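# Moisture Content and Seasonal Movement in Wide Tabletops

**Submitted by:** Upendo Mutiso and Edgars Venckus
**Course:** Materials in the Built Environment, Rarnville

## 1. Background

Solid wood takes up and releases water as the humidity of a room changes. The resulting movement is greatest across the grain and very small along it. Furniture that does not allow for this movement may cup, split, or pull apart at the joints. The present project examined how wide tabletops respond to ordinary indoor conditions and whether the method of attachment affects the result.

## 2. Method

The study covered 20 tabletops in use at the Lapiņa reading rooms and the Nunano workshop. Eight were fixed to their bases with rigid screws; the others were held with slotted brackets. Width was measured at three points on each top, and moisture content was read with a pin meter on the underside. Readings began in July and were repeated during the heating season. In total, 3756 readings were entered in the project log.

Grain direction was noted for every top before the first measurement, as boards sawn near the center of a log move less across their width than boards sawn farther out. 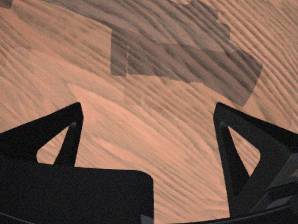
*Figure 1. Wood surface with long, wavy grain lines.*

## 3. Results

Tops held with slotted brackets changed width freely and stayed flat in almost 79 percent of cases. Rigidly fixed tops showed more cupping, and two had opened along a glue line. The finish applied to the upper face slowed the uptake of moisture — it did not prevent it. Tops finished on one face only gave the least even readings.

## 4. Limits of the Study

The two sites were heated differently, and the Darero humidity logger at Nunano lost one Saturday of data. Species could not be confirmed for the older tables.

## 5. Recommendations

Wide tops should be attached with slotted hardware, and both faces should receive the same finish. A second year of readings is advised before the rigidly fixed tops are altered.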